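4.2 Changes in the work of the kitchen staff

Before the cells were installed at Farine, each prep cook followed one batch from the cutting board to the pot. Under the new arrangement the batch is split. The two-arm cell handles the placing and passing of tools and cookware, and the cook sets up the surface, starts the run, and steps in when a grasp fails. Over the study period the Muvumik software logged 2,549 runs, and 93 of them ended with a cook taking over by hand.

Staff did not describe these takeovers as a burden in themselves. What bothered them was the waiting. A cook who has to stay within reach of the stop button can't start on anything else, and two of the people we interviewed said the day felt longer even though they lifted less.

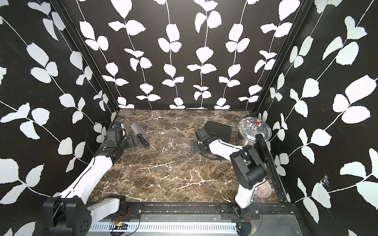
Figure 4. Two-arm workcell with a knife and a pressure cooker on the work surface.

Setup also turned into a skill of its own. Cooks learned which way to turn a handle so that the gripper could close on it, and they passed this on to each other during shifts - none of it was in the Zindetti training booklet. Górecki (in February) found the same pattern at the Kubiak site, where the most experienced cooks became the ones others called over when a run stopped.

This informal role was not paid or scheduled at either site. At Farine it fell mostly to the early shift, whose members had trained on the cell first. Managers we spoke to knew that it was happening but had no record of the time it took, so the labor figures in Section 5 leave it out and probably understate the hours spent on each batch.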